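Niltov Collection of Household and Play Objects
Gallery: Kitchen and Table

Home > Collections > Play Objects > Kitchen and Table

The Niltov Collection holds 761 catalogued objects from homes, nurseries and school playrooms. Kitchen toys and small tableware make up one of its largest groups. This page presents a selection from that group, together with notes on materials, storage and loan conditions. Many of the pieces came to the collection through the Chaturvedi gift, which was received in October and has since been cleaned, numbered and shelved at the Flostthorpe building.

Visitors will notice that full-size kitchenware appears beside toys. The two were often kept together in the homes they came from, and the catalog preserves that arrangement wherever the donor recorded it. A bowl that spent years in a toy chest is listed under play objects, even if it was first sold for the dinner table.

About the group

The Kitchen and Table group contains 450 objects. Play food is the most frequently requested category, followed by pots and pans, cups, plates and bowls. Soft toys are included when they were given to the collection as part of a kitchen set. Duplicates are retained for handling sessions and are marked with a green dot in the printed list.

Most of the play food is molded plastic. Painted wood and stuffed fabric pieces are stored separately, in closed boxes on the upper shelves. Sets are kept together under a single number, with a letter added for each part. Where a part is missing, the entry says so, and the collection is glad to hear from anyone who can supply a matching piece.

Handling and loans

Schools and community groups may borrow up to 4 boxes at a time for a period of 2 weeks. Boxes are prepared at Flostthorpe and checked against a packing list before they leave the building and again when they are returned. Borrowers are asked to keep each set in its own box and to report damage promptly. Repairs should not be attempted. Objects marked "Reference" may be viewed in the study room by appointment but are not available for loan.

Selected pictures

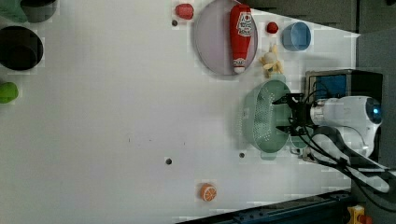

Photo: Niltov Collection, Flostthorpe. Reproduction requests to the Conberg Picture Desk.

Kitchen and Table, mixed group. A red ketchup bottle with a white cap lies across a round lavender plate. The mint-green colander is oval, with rows of small holes and a flat rim, and the light blue bowl rests on its side. A toy orange slice and a pale yellow plush toy are also on the white tabletop.

Related pages

Tea Sets and Trays
Shop Counters and Scales
Soft Toys
Borrowing from the Collection

Using this gallery

Pictures may be used free of charge for classroom teaching, provided that the credit line is kept with them. Publishers should apply in writing to the Conberg Picture Desk, stating the title of the work and the size at which the picture will appear. Corrections to catalog entries may be sent to the Flostthorpe office at any time.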